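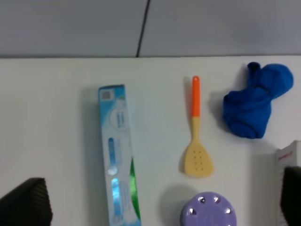 Tabletop set: dental package, spatula, blue cloth, round container, white box.

Grustlow Tabletop Objects

Contents
Small household items on a white table, with object notes and class labels. Release date: December 2020. Maintainers: Kyung-hwa Yeo (labels), Przemysław Zieliński (object notes).

Object notes
spatula – orange handle, pale perforated head. One instance, one label. Do not split handle and head into separate classes; the March draft did this and the labels were merged afterward.
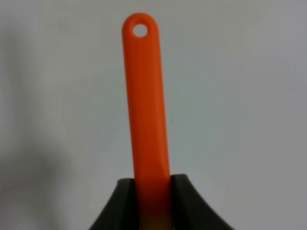 The hanging hole at the end of the handle belongs to the spatula mask. Fill it in. Holes in the head are filled in the same way.

cloth – blue, no fixed shape. Label the outer contour, including folded lobes. Shadows are excluded.

container – round, purple lid with metallic studs on the rim. Studs are part of the lid.

box – white. Printed text is not transcribed.

dental_pack – long and narrow. Text and label areas are not annotated. 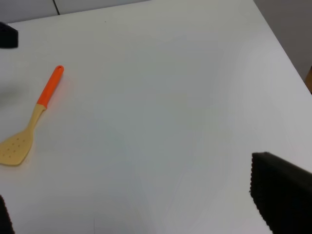 Spatula lying flat, handle toward the upper right.

Partial views
An object that runs past the border keeps its full class name and gets truncated=1. Objects with less than 5 percent of their area visible are skipped.
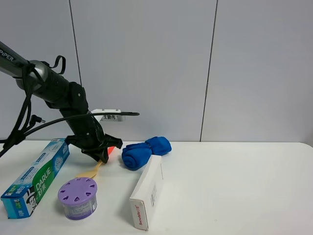

Spatula held at an angle, head partly behind the purple lid.

Known issues
- Pale head against white table: contours are less reliable than on the handle. 13 masks were redrawn.
- Cloth orientation is undefined – leave the field blank.
- Label files from the Totance export use "lid" for container. Rename before merging.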